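The Returning Officer

Submitted by Adhiambo Kashindye to the short fiction section

The Municipality of Palley was required by its own charter to hold a vote on the name of the lake once every thirty years. The requirement had been written by the founding council, which could not agree on a name and wished to leave the matter to people with cooler heads. Three votes had since been held. Each had ended in a tie, and after each the lake had gone on being called the lake.

Joyce Kombo was appointed Returning Officer in October. The letter of appointment set out her duties in five paragraphs. She was to prepare the roll, receive nominations, conduct the poll, certify the count and return the key. The letter did not say which key. She wrote to the municipal office to ask, and was informed in due course that the question had been noted.

Two nominations were received before the deadline. The first, Fenuveck, was put forward by the households on the north shore, whose grandparents had used it. The second, Sakalauskas, honoured the surveyor who had drawn the first map of the district and had left the lake off it. The supporters of each name were courteous to one another in the grocery store and wrote very long letters to the office at night.

Mrs. Kombo read all of them. It was her view that a letter addressed to an office ought to be read by the office, and as the office had no other staff on the top floor, she took them home in a canvas bag and answered them at the kitchen table. She thanked each writer for their interest. She regretted that she was unable to express a preference. She did have a preference, which she had held since she was nine years old, and she kept it to herself with some effort.

The roll for the district stood at 100 names. On the morning of the poll she opened the hall at seven o'clock, set the box on the centre table and showed the first voter that it was empty, as the regulations directed. The first voter was Mr. Nuvunow, who had voted first on the previous occasion also and considered it a settled arrangement. He looked into the box for longer than was necessary.

"It was my father's turn before me," he said. "He voted Fenuveck. I thought you should have that for your records."

"I am not able to record it," said Mrs. Kombo.

"No," he said. "But you have it now."

By late afternoon every elector but one had come through the door. The remaining name on the roll was her own. The regulations permitted a Returning Officer to vote, provided that she did so last and in the presence of a witness. Mr. Nuvunow, who had stayed all day beside the heater, agreed to serve.

She took the paper behind the screen. She could hear the wind coming over the water and the tick of the heater as it cooled. It occurred to her that an even number of electors was a poor foundation for a decision, and that this might have been pointed out in any of the last three generations. She marked the paper, folded it twice and came out again.

The count took less than an hour. She did it once aloud and once in silence, with Mr. Nuvunow following along on the back of an envelope - his figures agreed with hers both times. There were fifty for one name and fifty for the other.

"Well," said Mr. Nuvunow, and put on his coat.

She signed the certificate. Under the box, where the felt had come loose, she found a small brass key, and she placed it in an envelope addressed to the office. Then she walked home by the shore road with the lake on her left, and said its name to it quietly, the one she had voted for, all the way to her gate.
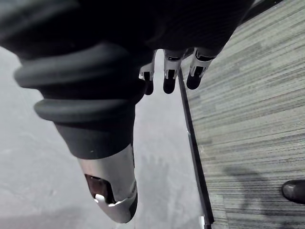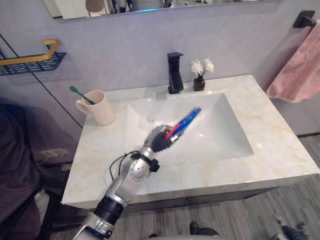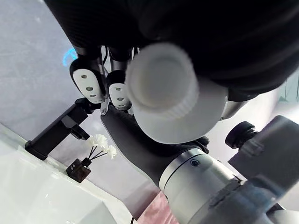
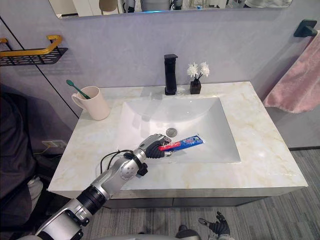
Notice to Contributors

The short fiction section remains open to residents of the district and to former residents. Stories should be typed and should bear the author's name on the first page only. Manuscripts will be returned where a stamped envelope has been provided.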